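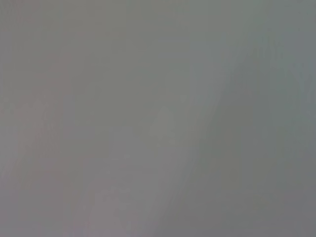

Three hundred cups of nothing much

Hjalti Kárason has been making tea since March and hasn't drunk any of it. He works at Jelley, a small outfit above a tile showroom, where he spends his days steering a pair of robot arms through household chores so that a piece of software called Sketemow can learn to do them by itself.

The job title is "demonstrator". It used to belong to people who sold vegetable slicers in shopping centres.

The labour goes like this. Hjalti moves a set of handles, the arms copy him, and everything gets recorded: joint angles, grip, the view from each camera. One go at the chore is an episode. Sketemow wants 300 episodes of a task before it will attempt anything, and it wants them all a bit different, so between episodes Hjalti shifts the cup a few centimetres and tries to behave like a slightly different man.

"You get too good at it," he told me, with some bitterness. "Then they send it back."

Perfect pours are a problem, apparently. A learner that has only seen perfect pours has no idea what to do when it's a thumb's width off, so a share of the pouring set has to be a bit clumsy and then put right. Of his first batch, 93 were rejected, most of them for being too tidy. I have had school reports that went the other way. 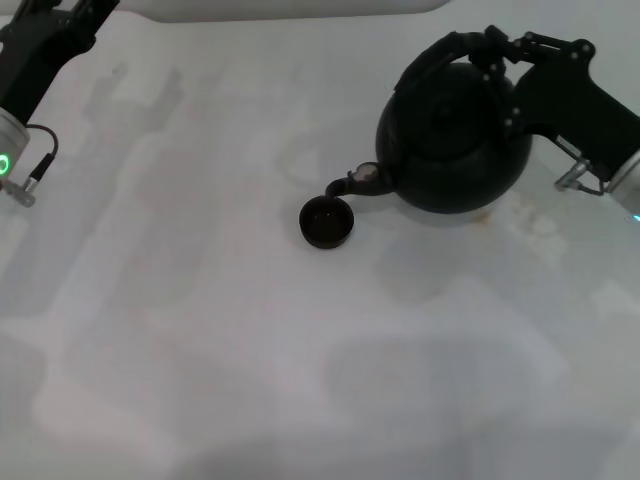
Pouring is harder than it sounds. The spout has to come over the rim before the tilt gets serious, and the wrist has to keep turning at a rate that feels, from the handles, like nothing at all. Hjalti holds his breath for it. I found I was holding mine too, and I was only there for the biscuits.

The pouring set is now at 305, five over quota, and the full collection stands at 764 episodes once you add the drawers and the folded tea towels. On 23rd June the lot goes off for training. What comes back will be given a kettle and left to get on with it, while Hjalti stands beside the stop button.

He hasn't decided how he feels about that. In the meantime there's a jar lid to unscrew, and he's been asked to be worse at it.

Shares: 93

Comments (3)

brindle_k
My teenager could supply the clumsy episodes free of charge. Where do I send him?

Oona T.
Would have liked more on the tea towels. Folding cloth is far harder than pouring, and it got half a sentence.

mapleandmortar
I did this sort of work for a year. The breath holding is real. So is the sore neck.

Related
Welerness and the dishwasher that wouldn't close
A night shift with the Caron sorting line
Who labels the laundry?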